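Descaling and filter care for small kitchens
Speaker notes, Platlow session, January 20, 2015

Slide 1. Welcome. Phones off. Handouts are at the back, take one on the way out if you missed it.

Slide 2. Who we are. Skirico services water equipment for cafes, bakeries and school kitchens. We look after 27 sites in the Platlow area. Most of the calls we get are for scale, and most of those machines had a filter fitted – it was just old.

Slide 3. What a filter does and does not do. A carbon cartridge takes out chlorine taste and smell. It does not soften water. If your kettle has a white crust, you have hardness, and a plain carbon filter will leave it there. Pause here, people usually have questions.

Slide 4. Testing. Use a strip on the cold tap before the filter, then on the outlet after it. Write both numbers down with the date. Pass the sample strips around. 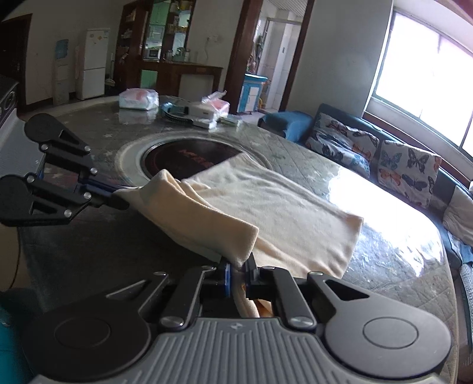 Slide 5. Changing a cartridge. Shut off the supply. Open a tap downstream to drop the pressure. Put a bucket under the head. Turn the old cartridge out, check the O-ring, seat the new one. Flush for 10 minutes before anyone drinks from it. The Jondard heads need a firm quarter turn at the end, so show this on the demo unit.

Slide 6. The Rao bakery. Their steamer was down for 2 days in January. The cartridge in it was 9 months past its change date. Go through the bill line by line – parts, labor, lost orders.

Slide 7. Keeping a log. One sheet, taped inside the cabinet door. Date fitted, date due, initials. Staff change, the sheet stays.

Slide 8. Descaling. Follow the machine manual for product and strength. Never mix descaler with bleach. Say this twice. Rinse until the strip reads the same as plain tap water.

Skip slide 9 if we are running late and go to questions.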